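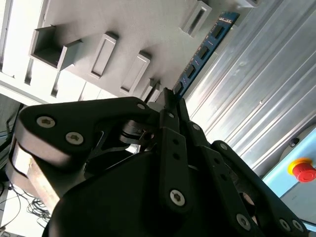 Blue circuit board, black gripper.

We use cookies to remember your settings and keep you signed in. Accept / Manage preferences

Tavdale Home Cooks > Beans, Grains & Cheap Eats
Old beans: is there any saving them?

brothwidow
January 2021

My New Year's plan was to eat down the pantry before buying anything else. Noble, I know. Day one I found a bag of Calimlim white beans behind the rice, best by May of a year I'd prefer to keep to myself. Soaked them overnight, simmered them with an onion and a bay leaf for 3 hours, and they still eat like aquarium gravel. The broth is lovely. The beans are rattling around in it.

Do I keep going, or is there a point where you admit defeat and use them as pie weights?

panfried_pete
Pie weights. I have a jar of them. It keeps getting fuller and I bake maybe two pies a year.

oatsandends
Baking soda! Quarter teaspoon in the pot, give it another 40 minutes, and report back. My grandmother did this with every bean that ever came into the house and we all had our own teeth.

mildsalsa
Your grandmother's beans also tasted like soap, I'm guessing. Soda works but you pay for it. You get mush on the outside and a little chalky heart in the middle, and the skins float around like wet tissue. Pressure cooker or nothing.

oatsandends
They tasted like ham, because there was ham in them. A quarter teaspoon in a full pot is not going to make soap. If you're tasting soap you're using a tablespoon, and that's between you and your tablespoon.

brothwidow
I don't own a pressure cooker. I own a Tuvberg Dutch oven that weighs as much as a toddler and was supposed to be the last pot I ever needed.

mildsalsa
It's a nice pot. It boils at 212 like every other pot.

lentil_as_anything
Did you salt the soaking water? And how hard is your water? I'm out past the reservoir and mine is basically liquid chalk, so beans took me all day until I started soaking them in filtered. Now even the older ones come around by supper. Not ancient ones, but older.

panfried_pete
Never salt beans before they're done. Makes them tough. Everybody knows this.

lentil_as_anything
Everybody does know it and I believed it for most of my life. Then I did two pots side by side, same bag, one salted from the soak on and one not. The salted ones had better skins and tasted like something. What keeps them hard is acid. If there's tomato or wine in there, brothwidow, that's your trouble.

brothwidow
There may have been a splash of white wine. It was open.

lentil_as_anything
Well.

mildsalsa
So we have beans from the last administration, tap water, and wine. I withdraw nothing, but I see this was a team effort.

kneadless
Coming in from the bread side of the board, where we also wait a long time for disappointing results. Could you fish them out, blitz them with some of the broth and call it soup? Gritty is rustic if you put enough olive oil on top.

panfried_pete
I tried that once. It was like drinking a beach.

brothwidow
Update. Poured off the wine broth and saved it, covered the beans with filtered water, put in the soda (a QUARTER teaspoon, everyone relax) and kept it at a low bubble. It took nearly 40 minutes before anything changed, then they went all at once. I'd say most are creamy, some are falling apart, and there's one in every spoonful that fights back. Mashed them on toast with garlic and rosemary. No soap.

oatsandends
I'm going to print this out and put it on the fridge.

mildsalsa
"One in every spoonful that fights back" is not the victory you think it is. A fresh bag of the Folasance ones costs less than the gas you've burned.

brothwidow
True, but then I'd still have the old bag. There's also a sack of chickpeas back there that I haven't turned around to look at the date on.

panfried_pete
How big a sack? Asking for my pie weights.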